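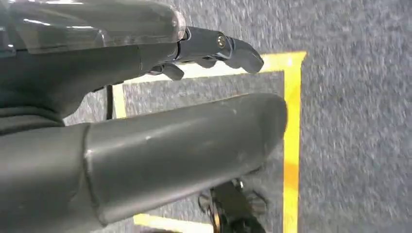 Vasco Aguiar has been laying out floor markings in light industrial buildings for 20 years, most of them with Altard, a contractor that does lines, signs and rack labels. He agreed to talk during a lunch break at the Cabello building, where his crew was replacing worn tape in the workshop bays. Benedita Sampaio, who manages the building, joined for part of the conversation.

Aguiar starts with cleaning, and he stays on it for a while. "People call and ask which tape they should buy," he said. "I ask what they wash the floor with. If there is wax or a silicone product in the bucket, the tape will lift at the ends in a few weeks, whatever brand it is."

His routine is fixed. The floor is swept, vacuumed, washed with a neutral cleaner and rinsed twice with plain water. After it has dried, the path of each line is wiped with alcohol on a lint-free cloth. He changes the cloth when it shows gray. On bare concrete he also presses a short piece of tape down, pulls it up and looks at the adhesive. "If the back is dusty, we wash again. If it is dusty a second time, the surface is breaking down and it needs a sealer. Tape does not hold to powder."

Layout takes longer than taping. The crew snaps chalk lines from a fixed wall or column, checks the diagonals of each bay, and marks the corners in pencil. Chalk is a problem under adhesive, so the tape goes beside the chalk line and the chalk is wiped off afterward. Aguiar works from the inside edge of the line in every bay. "Choose inside or outside and write it on the drawing. I have seen two crews in one building use different edges. The bays on one side were smaller by two tape widths."

At Cabello the total came to 3000 feet of yellow line, in a vinyl tape from Rimis. Aguiar had quoted a heavier product, Mestitz, for the main aisle only. It has beveled edges and costs more per roll, and he does not recommend it inside bays where lines are likely to move.

Sampaio confirmed that they do move. "We changed the bay plan in August and we will change it again," she said. "Paint was on the table. I turned it down when I saw what grinding would cost."

Removal, according to Aguiar, is where thin tape causes trouble. Old vinyl tears into strips and leaves adhesive on the floor. His crew warms it with a heat gun on a low setting and pulls slowly at a flat angle, with the scraper held in the other hand. Residue is softened with a citrus remover, scraped, and then washed off completely, or the new line will sit on an oily film. He allows one person 200 feet of removal in a morning on sealed concrete, less where carts have run over the tape for years.

Asked about corners, he was brief. "Square corners, butted. No overlap." An overlap makes a step, and a wheel or a broom will find it. He cuts both pieces together with a straightedge and a new blade, then removes the waste from underneath. Where two aisles cross he leaves the line open at the crossing. A run of tape is laid without stretching, since stretched vinyl shrinks back and exposes a band of adhesive that collects dirt. After laying, the line is rolled with a weighted hand roller, once in each direction. The floor stays closed to wheels overnight.

Color was a point of some disagreement. Sampaio had asked for a second color for storage positions. Aguiar argued for a single color and printed labels, on the grounds that a color code fails when the posted key goes missing. They settled on yellow for all boundaries. Storage positions carry a number, 49 of them in the current plan, on a label set at the back left corner of each position.

"Front is easier to read," Sampaio said. "It also gets stepped on."

Maintenance is left to the building. Aguiar hands over one spare roll, a roller and a sheet with the wash instructions. He asks for damaged sections to be cut out and replaced in lengths of at least a foot. Short patches peel first. The scrubbing machine should run along the lines where it can, with a soft pad, and the pad pressure should be checked when a new operator takes over.

The crew went back to the second bay at one o'clock. The west side still needed its alcohol wipe.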